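Pink and black backpack, packing it for work - how do you all do it

swaybacktote
ok so I finally got a pink/black backpack after years of sad gray messenger bags. Love it. Hate packing it. Everything ends up at the bottom, pens, charger, the little knit thing I keep cables in. Does anybody have an actual order they put stuff in? I commute by train, 18 stops, no car to dump things in.

pruner_fan
Empty it. All of it, on a table, white or light colored if you can so the small black stuff shows up. I lose black pens on my dark desk constantly. Then only put back what you touched this week. I had 4 dead pens in mine.

swaybacktote
Fine, doing it. Got as far as pen + pink mesh thing and already want to quit 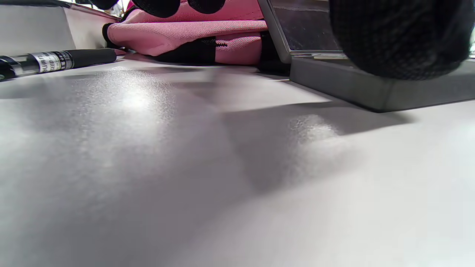 Last edited by swaybacktote on Thu 27 September, reason: typo

Pen goes where tho? The label's still wrapped around the barrel, should I peel it before it gums up the pocket. The soft stuff I was just going to stuff down the side but it puffs up and then the zipper fights me.

oldstrap
Peel the label. Pen clipped or in a sleeve, never loose. Soft things go LAST, on top, they fill the gaps. People always put them first and wonder why the laptop sticks out.

pruner_fan
Disagree. Soft things on the bottom, cushions the laptop when you drop the bag on the floor. Which everybody does.

oldstrap
Then don't drop the bag on the floor? Laptop against your back, flat, chargers in front of it. Bottom is for heavy and ugly stuff like the lunch box. I've had a Hindach for nine years packed that way and the seams are fine.

mugshelf94
Hindach pockets are a joke, sorry. Everything narrow at the top and you can't get your hand in. I went to Pluvport and never looked back. Also second the sleeve for pens, a Swai roll is cheap and rolls up small. The Pruner one is nicer but stiff.

swaybacktote
not buying another thing, I just bought a bag lol

mugshelf94
Then use a sock.

oldstrap
A sock works fine. Two things on straps while you're at it. Snug them down before you load, not after. And hold the strap up with one hand while you pack with the other, keeps the mouth of the bag open and things drop in straight. If you let it slump the small pockets close up and you end up jamming stuff in sideways.

swaybacktote
Ok tried the strap thing. Takes both hands and some patience, especially with small bits

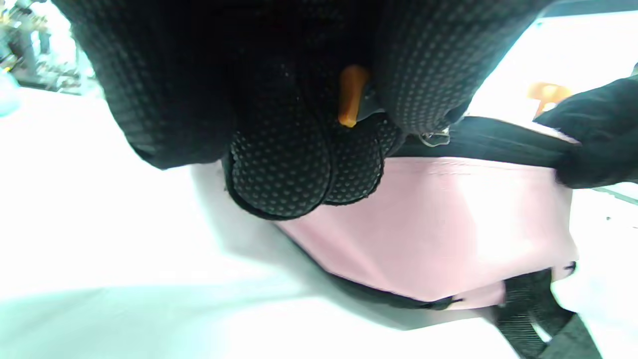 and I can see why you'd do it before the big stuff goes in. Once the laptop's in there's no give left. Still not sold on soft on top. Did a lap of the office with it, bottom felt hard against the desk when I set it down. Might split the difference, half under half over.

pruner_fan
Told you. Cushion on the bottom.

oldstrap
Half and half is just messy twice

lintroller
Coming in from the side, has anyone mentioned where the bag LIVES when it's not on you? Half the mess in mine was from lying on its side under the desk, everything slides to one end. Hung it up and it stayed sorted for a week. Just a hook. Top loop, not the shoulder straps, they stretch.

mugshelf94
Shoulder straps do not stretch from hanging. I've hung mine by one strap since January.

lintroller
Mine did. Padding went flat on the one side. Maybe cheaper foam idk

swaybacktote
Office has hooks so no excuse I guess. Going up there at the end of the day from now on, bottle out of the side holder first so it doesnt pull to the left
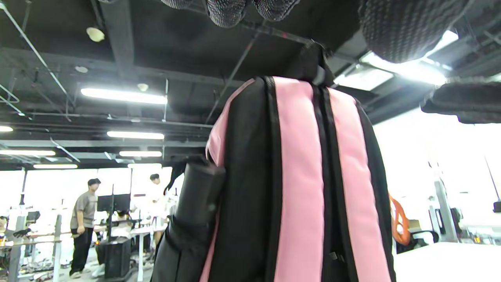
genuinenewbie: Do you buckle the straps when the bag is hanging up or leave them loose?
oldstrap: Buckle them. Loose ends catch on chairs and people walking past, and it's one click in the morning to undo it.

pruner_fan
I leave mine loose, never been a problem

swaybacktote
buckled for now. Will report back after a week of trains. Pen is in a sock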